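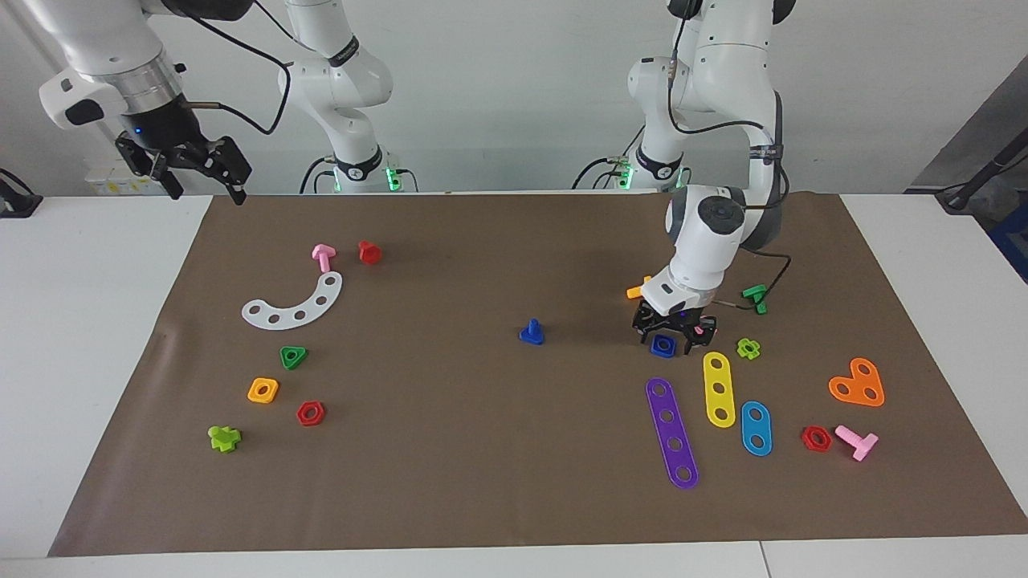

Clondilcombe College · Department of Early Years and Play

Chapter 6
Nuts, pegs and plates: what a construction set asks of small hands

I have a soft spot for construction sets, and I may as well own up to it now, as you'll be stuck with me for the whole chapter. My first was a Zamarent set with half the nuts missing, and I still managed to lose a whole July to it!

The pieces I want you to have in mind are the big, bright plastic ones. There's a red nut with six sides, a yellow square one with a round hole in the middle, a green triangle. There are pegs, which might be a plain cylinder or might spread out into a flared base like the blue one, and there are plates with holes along them, such as the white curved one with its five round holes. Spread them out on a mat — brown paper does nicely, and the colours show up well on it — and sit down with them yourself before you read any further. I mean it. Give it 12 minutes and make something daft.

Did you start with the pegs or the plates? Most of my students grab a plate, poke a peg through the nearest hole and then go hunting for a nut (usually one in a colour they like). Children of three often skip the nut altogether. They'll sort, line things up, stand a peg on its end and knock it over, and I used to hurry them along from there, which I now think was a mistake. Standing a peg upright is a proper bit of work when your fingers are that short.

Turning a nut comes later and it's harder than it looks. One hand has to keep still while the other twists, lets go and twists again. We'll spend section 6.2 on that letting go, using my notes from the Horkier nursery, where I filled 660 index cards in a very untidy hand.

Before then, get yourself a notebook and a tray with sides. You'll want both for the first activity, and the tray will save you crawling under the table after a runaway peg.

6.1 Picking up and putting down

Let's begin with the grasp. Choose the smallest piece in your set and pick it up slowly, watching which fingers get there first.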